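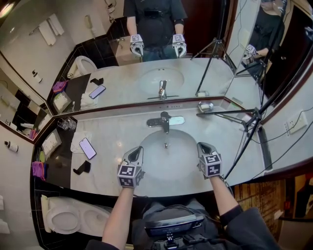

Postwood, 21st August

Marble vanity top – how do I clean it without wrecking it?
posted by lennox_557

Moved in 2 weeks ago and the bathroom counter is a pale marble, curves out around the sink, dark brown edge along the front. White oval sink, chrome single lever faucet. Looks fine from the door but get down close and theres dull rings near the faucet. Old owner left a bottle of Pumano bathroom spray under there, I used it twice before reading the label. Lemon in it. Did I do that?? Also can't tell if the brown edge needs its own cleaner. And do I just move everything off or is wiping round it ok. Guests coming in September so would like it decent by then.

tilegrout_pam
Stop with the lemon stuff. Acid eats marble, the dull rings are probably etching and no cleaner takes that off. Drop of dish soap, warm water, soft cloth, rinse, dry it. Dry it properly, esp behind the faucet where water sits. For the rings get a marble polishing powder – Pamine do one, small tub, did more than 50 passes on mine with a damp cloth and it came up ok. Try a corner first.

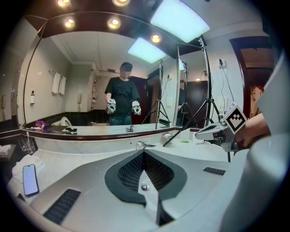
And yes take everything off, glasses and toothbrush and all. Wiping round things is how you get rings in the first place. Brown edge, barely damp cloth and dry straight after, dont let water sit along the join. Seal the top once its clean, wait a day before you put anything back.

oldhouse_dan
vinegar works great on mine. mine might be laminate tho

tilegrout_pam
Do NOT use vinegar.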